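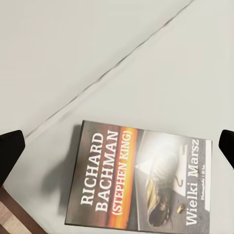

What is a tailings dam for?
It holds back the fine waste left over once ore has been crushed and the metal taken out, along with the water that carries that waste.

Handout 3: Tailings and water

Read this before the session and bring it with you. The ground covered last time (pit slopes, benches, haul roads) is assumed.

Tailings leave the mill as a slurry, a mix of ground rock and water. The slurry goes by pipe to the storage area and is let out along the edge. The coarser grains settle first and form a sloping beach. The finer grains, called slimes, travel further and settle slowly. Clear water collects in a pond at the low point and is usually pumped back to the mill.

The position of the pond matters a great deal. A wide beach keeps the water away from the dam wall. If the beach is narrow, water seeps into the wall, the level inside it rises and the wall gets weaker.

Ways of raising the wall

Most tailings dams are built in stages while the mine is working. There are three common methods.

Upstream: each new raise sits partly on the settled tailings behind the wall. It needs the least fill and costs the least. It also depends on the strength of the tailings underneath, and it is a poor choice where earthquakes are likely.

Downstream: each raise is placed on the outer side, on firm ground or earlier fill. It needs far more material and more land.

Centreline: the crest goes straight up, with fill placed on both sides. Cost and strength fall between the other two.
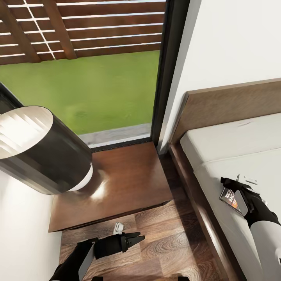 Whichever method is used, the drains have to keep working as the wall grows. A blocked drain may give no sign on the surface for months, so the instruments inside the wall are read on a fixed round. The main one is the piezometer, which measures water pressure in the fill.

Case for discussion: Kavska

The Kavska dam was raised by the upstream method to a height of 29 metres. In December the pond was allowed to come closer to the wall while a return pump was out of use. Readings at one piezometer rose over 9 days. The operator, Fleder, stopped sending slurry to that side and brought in a spare pump. Compare this with Conceição, a downstream dam with a wide beach, where a similar pump fault led to no change in the readings.

Points to prepare

Why did the beach width make a difference at Kavska?
What should the trigger level for a piezometer be based on?
Who on site should be able to stop the slurry without asking first?

Terms

Freeboard: the height between the pond surface and the dam crest.
Toe: the bottom outer edge of the wall.
Liquefaction: loose, wet material losing its strength and flowing like a liquid.

The Zolham closure plan is covered in the next handout.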